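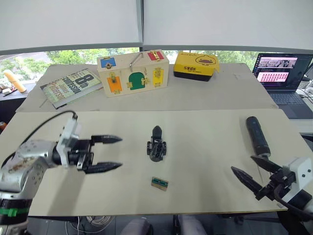 Shared Workshop Build: Two-Arm Bench
Notes for part 6

Read these before you come to the bench. They follow on from the wiring notes, and the fault sheet from part 5 is still needed.

1. What the bench is for

The Flulumo build is a pair of arms working over one table. Each arm can already move by itself. In this part we look at what changes when both have to share the same space.

The main change is reach. Where the two arms overlap, either one can hit the other. We set a keep-out gap of 700 mm between the elbows and let only the grippers come closer than that. If the gap is broken, both arms stop and have to be homed again.

2. Grippers

Long fingers are good for picking a thin item off a flat board. They bend more under load, so grip force is kept low to start with. Toothed tips hold well on rubber and rough plastic but will mark soft wood and card.

For a long handle, grip near the balance point. If the handle turns in the fingers when lifted, put it down and move the grip. Do not turn up the force first.

3. Cables

Leave enough slack for the full turn of the wrist, then check the loop at both ends of travel. Most stops logged on this build came from a cable catching at the elbow.

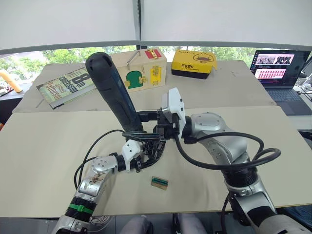 Gornlow, Dec 5, 2018

4. Bench session

A black gripper on the right arm has hold of a dark tool handle with a blue stripe, tilted so that the rounded end points to the back of the table. Compare the angle with your own grip when you try the lift.

Work in pairs, one at the keyboard and one at the stop button. Run the Gendedgate script at low speed for the first 2 passes. Write down the joint angles at the top of each lift.

5. To hand in

Joint angles for 7 lifts, with the grip point marked on a sketch of the handle. Add a short note on any stops and what cleared them. Sheets go in the Mac Giolla tray by the door.

Part 7 covers passing an item from one arm to the other.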